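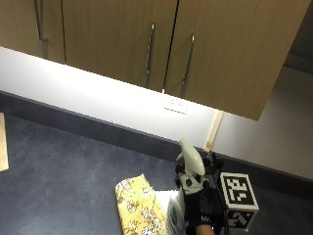
Galldale chapter 4 - stuck on the bell puzzle

treasa_e
I'm playing the Mac version, bought in February and only started properly this week. In the bell tower I've got the winch handle and the torn music sheet, but the bells reset every time I ring the fourth one. Is it a bug or am I missing an item?

uriel59
Not a bug. You need the second half of the sheet, from the kitchen in the miller's house. Do the hidden object scene there twice. The second time the list includes "paper scrap".

treasa_e
I've done the kitchen twice. No scrap, I got a candle both times.

Zyanya M
The scrap only shows up after you've talked to the miller about his brother. If you skipped the dialogue it doesn't count as talked to. Go back, click him again and let it play to the end.
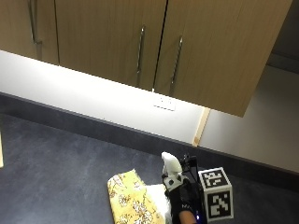
Also check your journal. If page 12 is blank you haven't triggered it yet.

uriel59
I skipped all the dialogue and still got the scrap, so I don't think that's right.

Zyanya M
Which version? The Collector's Edition changed it. In the standard one the scrap is there from the start.

uriel59
Standard. Fair enough then.

F_Solis
You can also just skip the puzzle. The skip button fills in 157 seconds on casual. I did that and didn't miss anything.

Zyanya M
You miss the achievement for no skips, and the bonus chapter makes more sense if you've read the whole sheet.

F_Solis
It's one achievement. The bell puzzle is the worst thing in the game and I'm not sitting through it for a badge. Vernum was better in every way, the puzzles there at least told you when you'd gone wrong.

uriel59
Vernum was half the length.

treasa_e
Journal page was blank. Talked to the miller again, got the scrap, and the bells are done. Now there's a locked chest in the crypt with four dials on it. Is the code in the tower or do I need to go back to the village?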